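Visit report: Covstead software open day

Covstead opened its software floor to outside integrators for a single Monday in December. The invitation promised a look at the control stack, the perception service and the tooling between them, and the day kept fairly close to that. There was no keynote. Visitors were given a badge, a schedule and a login for a read-only copy of the log browser, and the first session started at 9:30.

I went mainly to see Flusteck, the pipeline Covstead uses to turn hand-held gripper recordings into training data for manipulation policies. We run something similar at a smaller scale and have had persistent trouble with time alignment.

Ingest

Flusteck takes in three streams per gripper: video, inertial data and jaw width. Each arrives on its own clock. The first stage fits an offset and a drift term for every stream against the video timestamps, then resamples everything to a common rate. Earlier releases fitted the offset only. According to the engineer running the session, the drift term was added when long recordings began showing jaw closure several video frames ahead of contact.

The fit residual is stored with the episode and can be queried later. I would like to see this in more tools. Our own pipeline computes the same number and throws it away.

The snapshot we were given access to held 3,966 episodes. Of these, 318 had been rejected at ingest, mostly for lost tracking. Rejected episodes stay in the index with a reason code, and a reprocessing job retries them whenever the tracker version changes. The reason codes are coarse. "Tracking lost" covers motion blur, blank walls and a covered lens alike, and the team accepted that these ought to be split.

Perception

Pose estimation runs in two passes. The first is a visual-inertial tracker working on the gripper video alone. The second builds a map of the room from a slow mapping recording and relocalizes each episode against it, so that all trajectories from one session share an origin. Two-handed episodes depend on this second pass, as the relative pose of the grippers is taken from the shared map.

The weak point is loop closure in rooms with repeated structure. We were shown a trajectory that jumped sideways by the spacing of two identical shelves and then carried on smoothly. The residuals looked fine throughout. The current check compares visual velocity with integrated acceleration over a short window and flags any disagreement above a threshold. The threshold is set by hand for each site, and the documentation on how to choose it is one paragraph long.

Planning and control

After lunch the group moved to Bonsu, the runtime that executes trained policies on the arms. The policy outputs a short chunk of future end-effector poses. Bonsu discards the poses already out of date by the time inference finishes, blends the remainder with the chunk in progress and hands the result to a joint-space controller.

Most of the discussion concerned the blending. A linear crossfade works for position, but it gave visible hesitation when consecutive chunks disagreed about when to close the jaws. Bonsu now treats jaw width separately and holds the earlier command until the new chunk has been confirmed by a second inference. That costs latency on fast grasps — the team considered it acceptable for tabletop work and had no figures for anything else.

Collision checking is done against a static model only. People and moved furniture are left to the safety layer, which is a separate product and was not on the schedule.

Recording area

The last technical stop was the brick-walled room used for recording. The session dealt with the operator's side of Flusteck: starting an episode, tagging the task and marking a bad take.

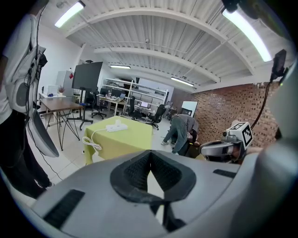 Can the pipeline recover an episode when the tracker loses its position partway through?

Only the part before the loss is kept by default; the remainder can be recovered if relocalization against the room map succeeds, and it is then stored as a separate episode.

Splitting keeps discontinuities out of the training set, but it leaves fragments that begin mid-task. Flusteck marks them with a parent ID, and the loader can exclude them. We would probably exclude them.

Tooling

Zondness, the log browser, was the most finished piece of software on show. It plots any stored field against episode time and can overlay a policy rollout on the nearest demonstration. Queries are plain text filters and can be saved to the project repository, so a filter used to build a training set is versioned with the training configuration. Export is limited to one format, and there is no bulk relabeling. Scrubbing through two-camera episodes was slow on the visitor login — roughly 2 seconds per seek.

Notes for our own work: store the alignment residual, add the drift term, and look at the velocity check before the next tracker upgrade. Slides are to be sent to attendees by email. Mine have not arrived yet.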